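**To:** Terorach, Grants Office
**From:** Balakrishnan Thevar, Alva project lead
**Date:** Mon 17 November
**Re:** Alva, progress report for the second reporting period

## 1. Status

Alva tests a short fatigue reporting form for flight attendants on corporate and charter aircraft. Work in this period covered recruitment, data collection on the first block of trips, and a revision of the form. Recruitment is complete. Data collection is on schedule. The analysis plan is behind schedule; see section 5.

## 2. Recruitment

The target of 80 enrolled flight attendants was reached. All of them work for Ralell or for operators that use Ralell as their crewing agency. Most fly as the only cabin crew member on board, so duty time limits that assume a second attendant do not fit their work well. Contractors were eligible on the same terms as staff.

Enrollment took longer than planned for contractors, who had to sign a separate data agreement. The agreement has been cut to one page for any later intake.

## 3. Data collection

The crew submitted 299 trip reports. Each report has a sleepiness rating before departure, a second rating at top of descent, and a sleep log for the layover. Reports are entered in Jiment on a phone and can be saved offline, then sent when a connection is available.

Of the reports received, 13 had no top-of-descent rating. The comments on these mention late meal service or cabin preparation. The rating screen now stays open until engine shutdown, and the time of entry is stored so that late ratings can be handled separately.

Layover sleep logs were the most complete part of the form. Crew used the free-text field more than we expected, mainly for hotel noise, early room checkout and waiting for a changed departure time. We have added a coded list for these items and kept the free-text field below it.

## 4. Changes to the form

Changes made in this period:

- Time zone is now set by the airport code. Manual entry produced sleep periods that overlapped with duty.
- Naps of less than 20 minutes were being left out. The log now asks for them on a separate line.
- The caffeine question asks for time of last intake only.
- Standby at the hotel is recorded as its own duty type.

The sleepiness scale itself has not been changed, and ratings from before and after the revision can be pooled.

## 5. Delays and risks

The analysis plan was due at the end of this period and will be delivered in January. The delay comes from the treatment of split duties, where an attendant has a long ground break between two legs on the same day. Two methods are being compared on the existing reports. No extra funding is requested for this work.

There is a risk of fewer reports over the winter holidays, when trips are often booked at short notice. Ralell has agreed to include the reporting link in the crew briefing sheet. Crew will not be asked to report while on duty if it would interfere with cabin safety tasks.

Ralell does not see individual reports. It receives grouped results only, and no group contains fewer than five people.

## 6. Spending

Spending is within budget for staff and software. Travel is underspent, as two base visits were replaced by calls. We ask that the remaining travel money be carried forward to the next period for the crew feedback sessions. 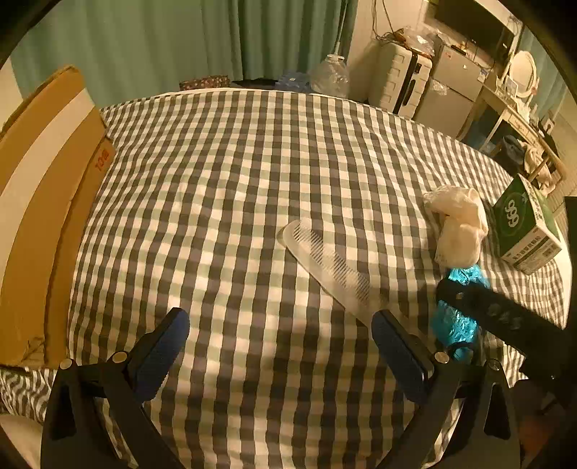

*Reading time: 3 minutes*

The next report will cover the second block of trips and the final analysis plan. Questions on the travel carry-forward can be sent to Balakrishnan Thevar at the project office.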